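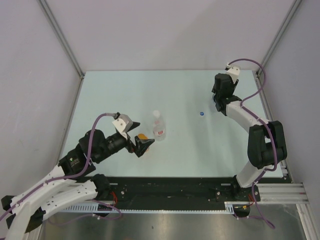
A Stalled Gripper Should Be Logged as a Fault

Most two-arm cells I have worked on treat a stalled gripper as a success. The fingers close, the motor current rises, the controller reports "grasped," and the program moves on. If the fingers have closed on a bracket or on the other arm, the report is the same.

At Fladeseck we ran a Livora controller for 3527 cycles before a cable snagged on a wrist joint. The connector pulled halfway out. The gripper lost its position signal, held its last value, and kept squeezing. The log shows no error for 200 cycles. An operator found it by the smell of the motor.

The supplier called this a cable routing problem, and we rerouted the cable. I think that answer is too small. A cable that travels with an arm will fail at some point. The controller accepted a frozen reading as a valid one, and that was a design choice.

Stosum firmware drops to a safe hold when a position value stays unchanged for 200 milliseconds under a motion command. Herrero offers the same check but ships it turned off, on page 2 of the settings menu. It should ship turned on. False stops cost a few minutes each. We lost a motor, a set of fingers and most of July.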